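Ticket: gripper width drifts partway through a session
Project: Ulum (household tidying set)
Opened by: Khurram Gondal
Status: fixed, leaving open until the July upload clears

**What I saw**

Recordings from the Birnolholm sessions were failing the width check in Biresach. Out of 1,621 episodes, 39 got rejected with the same message:

`width_at_rest out of range`

All of them came from the second half of a session, and the first half looked great! So I stopped suspecting the people holding the grippers pretty quickly.

**What I tried**

1. Restarted the recorder between episodes. No change.
2. Swapped the cable. No change, but the old one was getting stiff so I kept the new one in.
3. Re-ran the open/close calibration at the start of a session. Good for a while, then it drifted again.
4. Did a long run of the small-items task, where you pick things up off the bed and drop them in the basket, and logged the width at every full open.

Number 4 was the fun one. The task is perfect for this kind of bug — batteries, plug adapters, tin lids, all different thicknesses, so you get the whole range of the fingers in a few minutes. I plotted the full-open value against episode number and there was a lovely clean slope. I may have shouted. 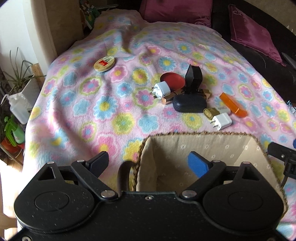

The slope went flat as soon as I turned off "auto-zero on close." That setting takes whatever the fingers are doing at the end of an episode and calls it zero. If someone ends an episode still pinching a battery, the battery's thickness gets baked in, and the next episode starts from there. Seventy episodes later you're way off.

**Fix**

- Auto-zero is off by default in the Ulum config.
- Calibration now runs once at session start, fingers empty, 2 full closes.
- Recorder beeps if full-open moves between episodes.

**Rejected episodes**

Good news — the raw encoder values were saved, so nothing has to be recorded again. Soomro's rebuild script puts the widths back, and the first batch passed. I'm running the rest tonight.

**Still to do**

- [ ] Update the setup sheet for the other homes
- [ ] Check older sessions that passed but only just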